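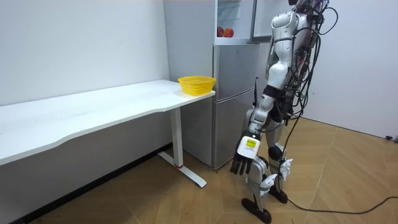

Does a Refrigerator Really Make Cold?

Ask a grown-up what a refrigerator does and you will probably hear, "It makes things cold." That sounds right. It is also a bit suspicious. Where would the cold come from? You can't buy a bag of it.

Scientists will tell you there is no such stuff as cold. There is only heat, and sometimes there is less of it. A refrigerator takes heat out of your milk and dumps it into the room.

Don't believe it yet? Good. Ask an adult to show you which parts of your refrigerator get warm. On many models it's the back or the sides. That warmth used to be inside, plus a little extra from the motor.

How does the heat get out? A liquid runs through thin pipes. Inside the refrigerator it turns into a gas, and it soaks up heat as it changes. Then a pump called a compressor squeezes the gas, which makes it hot. The hot gas gives its heat to the room, turns back into a liquid, and goes around again. The hum you hear is mostly the compressor working.

Now for some claims you should doubt.

"Leave the door open and you'll cool the whole room." No. The heat goes out the back and straight into the same room. The motor adds more, so the room ends up warmer.

"The light stays on when the door is shut." Most refrigerators have a switch that the door presses. Find it and push it with your finger. Did the light go out?

"Food in the refrigerator never spoils." Tell that to a lettuce you forgot in December. Cold slows germs down — it doesn't stop them all.

Try this: put one glass of water in the refrigerator and leave another on a desk. Start with the same amount in each. Feel both glasses after an hour, and write down what you notice before you read anybody's answer, including mine.

Never climb inside a refrigerator, even an old one that is unplugged.

Written by Enikő Sárközi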